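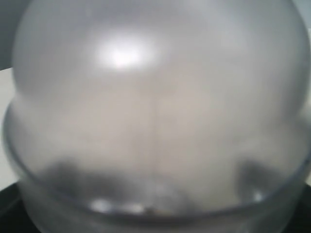 The tub, close up, kitchen.

January, a little after seven in the evening. Cold feet, good soup, no progress on the cupboard.

I had promised myself the low cupboard would be finished before the month was out, and to be fair to me, I did open it. I took everything out and put it on the floor, and then I sat down next to it and spent most of an hour with one piece of plastic. Milky, frosted, rounded on top like a dome and then bulging out wider underneath, as if somebody had started on a bowl and lost interest halfway up. It has no name in this household. Pascal calls it the tub. I called it the helmet for a while, but that didn't catch on.

I don't remember buying it. My best theory is that it came with the Unenero, the salad machine that Carola Hamann passed on to us when she moved, and which died the same winter with a smell of hot pennies. If so, it has outlived its parent by years and has never been asked to do a day's work. Pascal says no, it came from Érica, full of cheese bread, and we were supposed to give it back. I wrote to Érica. She answered in under a minute that she had never seen it before in her life and did we still have her good baking dish. We do still have her good baking dish. It was on the floor next to my left knee.

So that is one thing accomplished: the dish is by the front door with a note on it.

The trouble with frosted plastic is that it makes everything look more interesting than it is. There were a couple of dark smudges showing through the lower half, one broad and sooty, the other smaller and more upright, and a faint line down the middle between them like the part in a school photo. The lamp made a white blot on the top. I've been to exhibitions with less in them, and paid for parking.

Pascal came in for a glass of water and asked how it was going. I said I was evaluating. He looked at the floor, which by then held 46 lids (I was sorting lids, so I counted them, and I wish I hadn't) and far fewer things for the lids to go on. He said, "Evaluating," and took his water back to the other room.

Results of the lid trials: the big blue one fits the soup pot, badly. The two Jotska ones fit each other. The rest went into a bag, and the bag went into the hall, where it will live until spring if past performance is any guide. Gerd Wendt downstairs says he will take anything round for his seedlings, but Gerd also said that last year about the yogurt cups, and I have seen his balcony. There is no room on it for Gerd.

I did offer him the tub. He asked what it was for. I said seedlings, obviously, a sort of greenhouse. He asked whether it opened at the top or the bottom and I had to say I would get back to him -- I was on the stairs and the tub was up in the kitchen.

Everything else is back in the cupboard, in a different order, which I am calling tidied. The door shuts if you lean on it. Tomorrow the drawer with the string.

Must buy: onions, dish soap, stamps. Ask Carola about the Unenero manual.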